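Staff lockers: new arrangements for allocation, keys and clearing out

Members of staff at Jinholm House will be aware that the lockers on the ground floor have been under review since the spring. The review has now been completed by the Facilities Office, and the arrangements set out in this item will apply to all staff, visiting colleagues and contractors from the first working day of April.

The review was prompted by a steady rise in requests. When the building opened, most people had a desk of their own with a drawer that could be locked. Since the move to shared desks on the upper floors, that is no longer the case, and the Facilities Office has received more enquiries about lockers in the past year than about any other matter apart from heating. At the same time, a check of the register showed that many compartments were held in the names of people who had moved to the Gosberg site or had left altogether. The building has 398 lockers. On paper every one of them was taken, while the waiting list stood at 29.

Allocation

Lockers will in future be allocated for twelve months at a time. A holder who wishes to keep the same compartment need only reply to the reminder that will be sent in March. Where no reply is received, a second reminder will follow, and a notice will then be placed on the locker door for two weeks before the compartment is opened. Staff on long-term leave will not lose their lockers, provided that their line manager has informed the Facilities Office of the dates.

One compartment will be allocated to each person. Exceptions may be made for colleagues who are required to keep protective clothing on site, and for those who cycle to work and need room for a change of clothes. Requests of this kind should be made in writing and should state whether an upper or a lower compartment is preferred. Colleagues who find it difficult to bend or to reach will be given priority in the choice of height, and there is no need to supply a medical note.

Keys

Each locker in use will have one key issued to the holder and one kept at reception. Vacant lockers will be left with the key in the lock, so that it is plain which compartments are free to be allocated. Staff are asked not to take a key from a vacant locker without first signing for it, even for a single day. In the past this has led to two people being given the same compartment, and on one occasion to a set of laboratory notebooks being locked away over the summer break.

The Facilities Office would also ask holders to check that the number on their key matches the number in the register. Arif Kwok, who keeps the register, has found several cases in which neighbours had exchanged lockers by private agreement. He has no objection to exchanges, but they must be recorded.
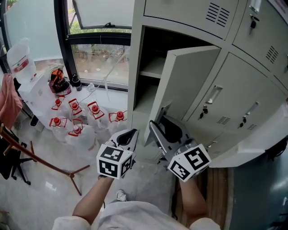
Lost keys should be reported to reception on the same day. The spare will be lent for the purpose of emptying the locker only, and a new lock will be fitted if the original key has not been found within a week. No charge will be made for the first replacement. The locks are supplied by Ometti, and delivery of a new one can take up to a month, during which time the holder will be offered another compartment.

Care and use

Holders are responsible for keeping their compartments clean and dry. The following points were raised during the review, and attention is drawn to them here:

Wet coats and umbrellas should be hung in the cloakroom until they have dried. A damp coat left in a closed locker overnight will soon affect the contents of the compartments on either side.

Food may be kept in a locker during the working day but should be taken home in the evening. Fruit is the usual culprit.

Ventilation slots must not be covered on either side of the door. Stickers, magnets and name cards are welcome elsewhere on the door – a modest number, please.

Shelves should not be removed. Anyone who needs the full height of a compartment should ask the Facilities Office.

Doors should be closed after use, including the doors of vacant lockers. An open door at shin or shoulder height is easily walked into, particularly first thing in the morning when several people are at their lockers together.

Nothing is to be stored on top of the cabinets or on the floor in front of them. Bags and boxes left in these places will be taken to reception.

Clearing out

All lockers for which no current holder can be traced will be opened and emptied in the last week of March. The work will be carried out by Njål Lunde and a colleague, and two members of staff will be present whenever a door is opened. Contents will be listed, bagged and labelled with the locker number, and held in the ground floor store until the end of June. Items that have not been claimed by then will be given to charity or, where they are of no further use, thrown away. Documents containing personal information will be passed to the Records Office unopened.

Once emptied, each compartment will be wiped down, the shelf checked and the lock tested. Doors that do not close properly will be adjusted at the same time. A sum of 2000 has been set aside from the furniture budget for new locks and hinges, and it is expected that this will be enough to bring every compartment back into use.

Colleagues who believe that they may have a forgotten locker are encouraged to come forward before the clearing begins. It is a good deal simpler to hand back a key across the reception desk than to go through a labelled bag in the store three months later. Old keys found in desk drawers or coat pockets are equally welcome, whether or not anyone can remember what they open.

Those on the present waiting list need not apply again. They will be offered lockers in the order in which their names were entered, and should hear from Arif Kwok by the middle of April. New applications may be made at reception between 8.30 and 10.00 in the morning, or by using the form on the staff pages under Buildings and Facilities.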